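Ok, tea thread. I've been on a loose-leaf kick since January and my group chat has asked me to please take it somewhere else, so hi.

Started because my neighbor Vikas Chaudhary gave me a bag of Kashyap black tea when I moved in. I had been drinking the same dusty bags for 16 years. I made it way too strong and still had three cups.

Things I've learned so far: leaves need room. Those tiny ball infusers are too cramped for anything with big leaves, so I dug mine out of the drawer and gave it to my sister (sorry Dana). 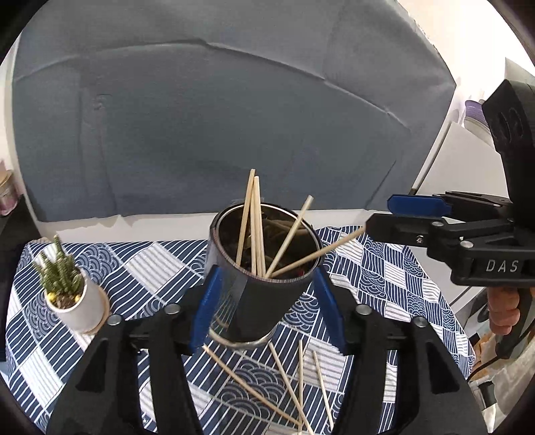
Steel cup, shiny enough to need constant wiping.

Water temp matters more for green than black. I scorched more than 40 cups' worth of a nice green from Deltitz before I bought a thermometer. It tasted like a lawn!

Also, buy small. I got 400 grams of a smoky one from Gesora since the big bag was on sale, and guess who doesn't like smoky tea. If you're near me and you do, come get it.
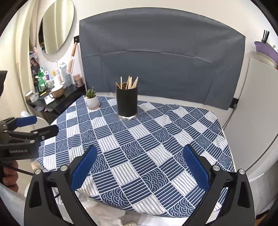 Cold brew is the lazy summer answer, btw. Leaves in a jar of cold water, fridge overnight, strain in the morning. I do a spoon and a half per jar and it never gets bitter.

Next up is oolong. The Davwood shop has a sampler and I have a coupon that runs out 27th June, so send me your favorites before then please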